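What We Call Each Other: Political Labels in Letters to the Pistham Paper

Student project report, Government and Media elective
Ishbel Dunbar and Sunil Miah

We started with an argument on the bus. Sunil said people in Pistham throw the word "radical" at everybody, and Ishbel said they mostly throw it at the school board. So we went to the library and read the letters page – all of it, for two election years – and it was the most fun either of us has had with a box of old newspapers!

Our question was simple. When a letter writer uses a label like "radical," "elitist," "socialist" or "extremist," is it aimed at a person, a group or an idea?
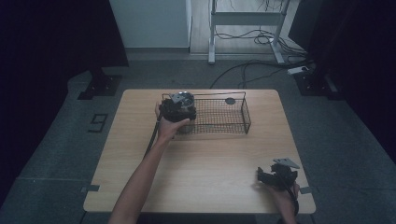 How we did it

We read 642 letters. Each of us marked the labels in pencil on a printed copy, then we swapped and marked again without looking at the other person's sheet. If we disagreed, the letter went into a folder and Mr. Gallardo heard us both out on Friday. (He was very patient about "so-called moderate," which took up a whole lunch period.)

We left out letters about parking unless they mentioned a candidate. We also skipped the ones signed only with initials in the February issues, as we think several came from the same writer.

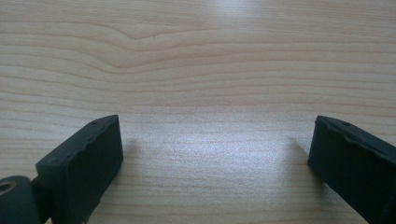 Pale wood grain, close up.

What we found

Around 300 of the letters had at least one label in them. Most of those labels were aimed at groups, usually "they" or "these people," with no name attached. Labels aimed at a named person were much rarer than we expected, and they nearly always came in the last two weeks before a vote.

Ideas hardly got labeled at all. We found just 5 letters that called a policy extreme and then went on to explain what was in it. One of them, on the Skellier Road bond, ran to 900 words and we both loved it. We didn't agree with it, but you could follow every step.

Both sides did this, by the way. Ishbel thought her side would look better and it didn't. Sunil's didn't either.

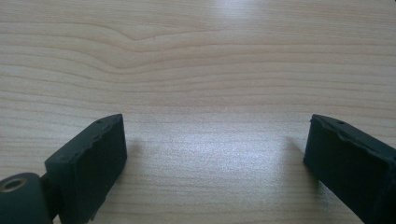
Light across the tabletop.

Problems

The editor picks which letters get printed, so we can't say how the whole town talks. "Liberal" was also a headache. Some writers use it proudly and some use it as an insult, and in a few letters we still can't tell which.

Next we want to try the comment section on Vumia, where there isn't an editor at all. Callum Carnegie has offered to help with the spreadsheet.
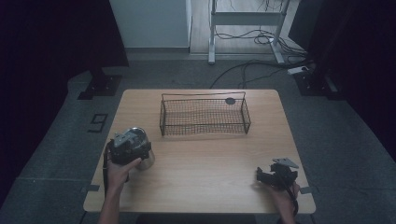 Metal cup, wire basket.

Comments

Calum Pringle: I wrote one of those parking letters and I did mention a candidate. Glad I made it in.

M. Zerouali: Really enjoyed this. Did you look at headlines too? The paper writes those, not the letter writers.

Sunil Miah: We didn't, and now I wish we had! Adding it to the list.

Contact the department office | © Pistham student projects | Back to top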